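Home | About us | Our projects | Reports | Contact

Brirkstead Furnished Lets: progress report to the Tully Fund, October

This report covers the second part of the grant period. The scheme helps people leaving temporary housing in Brirkstead to move into a home with the basics already in it.

Homes

We have furnished 7 homes so far. Four are in the Vukden flats and the other three are on Furnel Road. All are let and the tenants have moved in. Two more flats were due in the summer but the landlord found damp in both, and we have put them back to the new year.

Spending

The bedroom budget is 500 pounds a home and we have kept within it. Kitchens have cost more than planned, mostly because of cookers – the second-hand ones we were offered in the spring failed their safety checks and we had to buy new. We have moved 2,000 pounds from the van hire line to cover this, as agreed with you by email. Van hire is lower because the Vukden landlord lets us keep stock in a ground-floor store.

Bedding and bedrooms

Tenants told us early on that they would like some say in how the bedroom looks. We now show them a short list of blankets and curtains before the order goes in. It adds a few days to each move and has cut the number of returns. 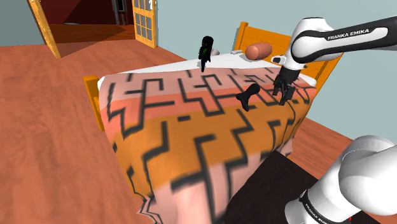

Mattresses are still bought new in every case. Delivery times have been poor, up to three weeks for doubles, and we now order as soon as a tenancy is offered.

Tenant feedback

We sent a short form to each household after the first month. Roughly 80 per cent of the replies rated the furniture as good or very good. The main complaint was a lack of storage, mainly in the Furnel Road homes, where the bedrooms have no built-in cupboards. We are pricing chests of drawers for these.

Next steps

We will finish the storage work, inspect the two delayed flats again and send you revised kitchen costs with the next claim. We would like to discuss carrying any underspend on van hire into next year.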